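Dorkance Adds Shallow Tray to Reisinger Storage Line

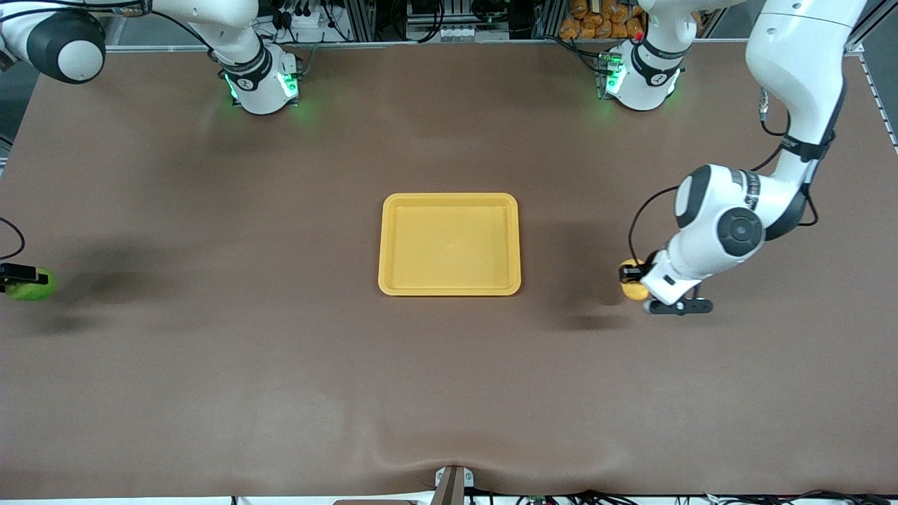 Yellow tray with rounded corners and raised lip.

DORKANCE, May - Bralo will extend its Reisinger line of household and workshop storage with a shallow tray format, the company said. Shipments to retailers begin in May from the Dorkance plant, which has molded Reisinger products since 2012.

The new format shares its outer footprint with the existing deep bin, so both fit the same shelf runners. Stores that already carry the Devance shelf system will not need new hardware. Runners sold before the current model year should be checked for the wider slot, marked on the underside with the letter D.

Trays are packed 40 to a carton. Mixed cartons are not offered at launch. The rated load is 43 pounds per shelf level when the runners are fixed at both ends, and lower for freestanding units, as listed in the Devance fitting sheet. The rating applies to indoor use only.

The deep bin remains in production with no change to its part number. The older lidded box will be sold until stock runs out, and replacement lids will be supplied for 60 months after the last shipment. Orders for lids should state the box size and the color of the hinge pin.

Price lists and fitting sheets are available to trade customers through their regional sales office. Retailers with open orders for lidded boxes may switch them to the new format at no charge before the order is released for packing.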